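Brukuncombe Friends of the Library
Author Events Group, September meeting
Minutes as taken by Lucyna Tomaszewski

In attendance: Thaddeus Van Dusen (chair), Salamatu Sani, Ezequiel Zamudio, Lucyna Tomaszewski. Sławomir Pawlak joined at item 2, having gone first to the other library.

The chair opened the meeting at 7:10. The previous minutes were approved after Thaddeus asked that "rambled" be changed to "spoke at length." It has been changed.

1. Fall author talk

Salamatu has confirmed the Baysal novelist for a Thursday evening. The talk will be on the new edition of Dritadine, which first came out when most of us had better knees. The publisher, Fakitz, will send books for sale and would like the unsold ones back this time. The author has agreed to speak for forty minutes and take questions. Thaddeus offered to give a short introduction. After discussion it was agreed that the introduction would be written down beforehand and that Salamatu would hold the only copy with a page two.

Ezequiel will conduct the interview portion. He has read the book. Thaddeus has read a good deal of it. Sławomir, once he arrived, said he had seen the movie, and was told there isn't one.

2. Room and seating

The upstairs reading room is ours from 6:00. Doors at 6:30, talk at 7:00. Ezequiel asked whether the heating could be turned down, as at the poetry evening two people slept through the second poet and one through both. Lucyna will ask the front desk. The lectern still leans to the left. Sławomir believes it can be fixed with a folded bookmark and was invited to prove it.

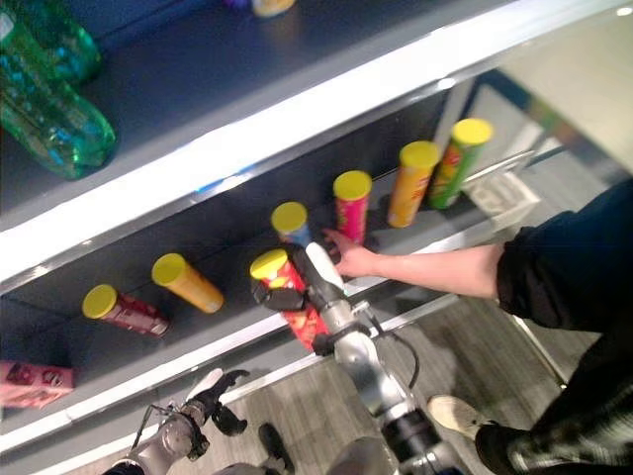 The signing table will go by the east windows, with the line running back toward Biography. Last spring it ran toward the restrooms and the two lines merged, with hard feelings on both sides. Sławomir will make signs. Salamatu asked that the signs be spelled correctly and Sławomir asked what she meant by that. The chair moved on.

3. Publicity

Ezequiel has printed 1000 flyers. We had agreed on fewer. He explained that the price was better, and was asked where the flyers are now. They are in his car. Members are to take a stack each and leave them at the bakery, the bus station and anywhere else that doesn't object.

The email list stands at 917 names, one of whom writes back every month to ask to be removed. Lucyna will remove him. She reports having done so before.

4. Budget

We have enough for the author's train fare and a modest dinner. Thaddeus asked whether the dinner could include the chair. Motion by Thaddeus that it could. No second. Tickets will be $8 at the door, free for cardholders.

5. Winter reading series

Put off until next time, as it was last time. Salamatu noted for the record that winter will not be put off with it.

6. Any other business

Sławomir proposed an open mic. Ezequiel reminded the group of the previous open mic. Sławomir withdrew the proposal.

Salamatu has found the cash box. The key is still being looked for.

To do before the next meeting:
Salamatu: train tickets, hotel, page two
Ezequiel: interview questions, flyers out of car
Sławomir: signs, lectern
Lucyna: heating, email list
Thaddeus: introduction, one page

Adjourned 8:45. The chair spoke at length until 9:05.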